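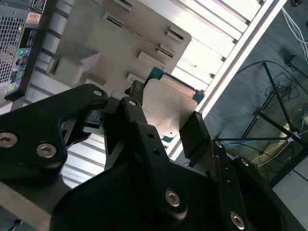

Removing boards and small modules from discarded desktop computers is still done largely by hand, and the Kornham open day was arranged to show how far a two-arm cell can take over that work. Our group attended in April as part of the second-year automation module. The task selected for the demonstration was the transfer of small electronic modules, each consisting of a green circuit board under a metal cover plate, from the work surface to a sorting tray. Such a part is awkward to grip. In the hold used at Kornham the module sits between a fingertip on one side and a broad rectangular finger pad on the other, with the corners of the board projecting beyond the cover. Any error in the approach therefore loads the board before it loads the plate, and most of the questions put to the staff during the morning concerned this point.

1. Purpose of the visit

The module handbook requires one site visit and a written account of it. We were asked to record the method of gripping, the method of programming and the limits stated by the operators, and to compare these with the bench exercise carried out in the first term. Costs were outside the scope.

2. The demonstration

The session was led by Joscha Bauerfeind, who is responsible for the handling cell, and began at 9.30. The cell is known internally as Talo. Parts are presented on a white slatted surface with a metal rail along its edge. Larger items from the same machines, such as moulded panels and chassis, are left on or beside the surface during the run. Mr Bauerfeind explained that this is deliberate: an earlier version of the cell had been tested on a cleared table and performed poorly once it was moved to the dismantling area.

The gripper is a jointed linkage type. The fingers are built from black links joined by pins, with hex-socket screws at the larger joints. Closing force is set in software before each run and is not altered during a grasp. For circuit boards the lowest of the available settings is used.

A camera at the wrist supplies the view on which the final approach is based. A second camera, mounted overhead, is used only for the coarse position. We were told that the wrist view is the more useful of the two but is affected by glare from the slats under strong light. A matt covering was under discussion at the time of the visit.

3. Programming

The motions are not written line by line. An operator guides the arm through the task by hand, the joint positions and camera views are stored, and the controller is trained on the stored runs. The present controller was trained on 2000 runs. Results with the first 1000 were described as usable for flat parts but unreliable for anything with an uneven outline.

During the afternoon session, members of our group were allowed to guide the arm. The force needed to move it was low, but holding the wrist at a steady angle was harder than expected — most of our attempts were rejected by the checking software for excessive rotation near the grasp point. The staff log for that week listed 178 rejected runs, ours included.

4. Comparison with the bench exercise

Our own bench gripper has two parallel jaws and was programmed with fixed coordinates. It repeats well if the part is always in the same place. It has no means of correcting for a part that has been turned, and we had dealt with this by adding a locating block, following MacPherson's notes on fixtures. The Kornham cell uses no block. The saving in fixtures has to be set against the time spent collecting runs, and we were not given enough data to say which approach is cheaper for a small workshop.

5. Limits noted

The cell does not remove screws. Cables must be unplugged by a person before the parts reach the surface. Modules lying against the rail are sometimes skipped, as the finger cannot pass between the rail and the part. A thinner fingertip has been ordered from Vudmont and will be fitted when it arrives.

6. Further work

We propose to repeat the bench exercise with the part placed at random angles and a low-cost camera fixed above the jaws. The drawings for the camera bracket are in Appendix B, and the revised parts list is in Appendix C.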